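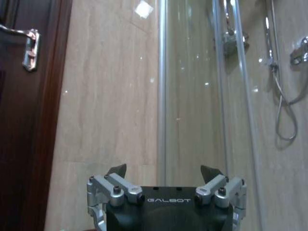 Gripper in the bathroom, fingers open, shower behind it.

I get asked a lot how we write rules for robots that work in bathrooms, so here's the way I do it for the Urkoren cleaning routines. It's pretty low tech (I start with a pencil!) and you can borrow all of it.

Step 1. Split the room into clean and dirty. Door handles, faucets and counters are clean. The floor, the toilet and the trash are dirty. Once a gripper touches something dirty, it stays off the clean list until it's been wiped down. No exceptions, even for a quick nudge of the door.

Step 2. Write a touch rule for each item. For a wastebasket mine goes: come in slow, stay by the rim, grip the paper and leave the basket alone, stop if anything feels hard. People do throw razors away, so I set the grip force low and leave it there. 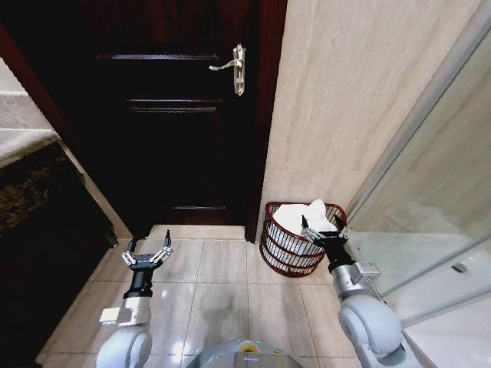 Right gripper at the wastebasket, fingers on the tissue.

Step 3. Give the other arm a job, even if the job is to hold still. I like it open and well away from the glass.

Step 4. Set a carry path. Keep anything from the trash low and never take it over the sink or counter. Our rule sheet has 14 lines and four of them are about this, which tells you how my March went. 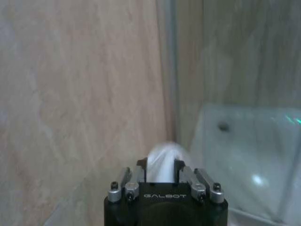 Florkama wrote in to say that a wipe-down rule is only as good as the log behind it, and that every wipe should get a time stamp before the arm moves again. Fair point, and I've added it as line 15. If you use the sheet, copy that one too!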